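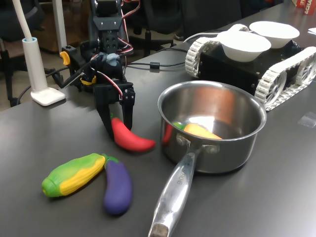
Steel that stays bright

Most stainless steel pans sold for home use are made from an alloy of iron, chromium and nickel. The chromium reacts with oxygen in the air and forms a film a few millionths of a millimetre thick. If the film is scratched, it forms again within a short time, provided the surface is clean and exposed to air.

The film does have limits. Salt is the usual cause of damage. Undissolved grains that settle on the base of a pan of cold water produce small pits, and these cannot be polished out. Salt should go in once the water is boiling, and be stirred.

Stainless steel is also a poor conductor. Makers get round this with a layer of aluminium or copper, either bonded beneath the base or carried up the walls between two sheets of steel. The second method costs more and gives more even heating at the sides – useful for sauces, less so for boiling potatoes.

Handles are welded or riveted. A riveted joint can be tightened by a repairer, but food residue collects round the rivet heads on the inside wall and needs a stiff brush.
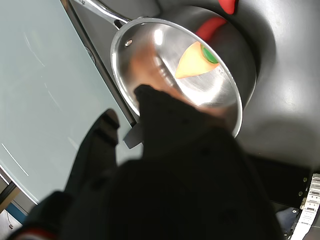
Liv Rustad

Rainbow tints on the cooking surface are caused by heat, which thickens the film and changes the way it reflects light. They are harmless. A spoonful of white vinegar, left for 3 minutes and rinsed off, will normally remove them. White spots are mineral deposits from hard water and respond to the same treatment.

Chlorine bleach should never be used, and steel wool leaves iron particles that rust. Dry the pan with a cloth straight after washing.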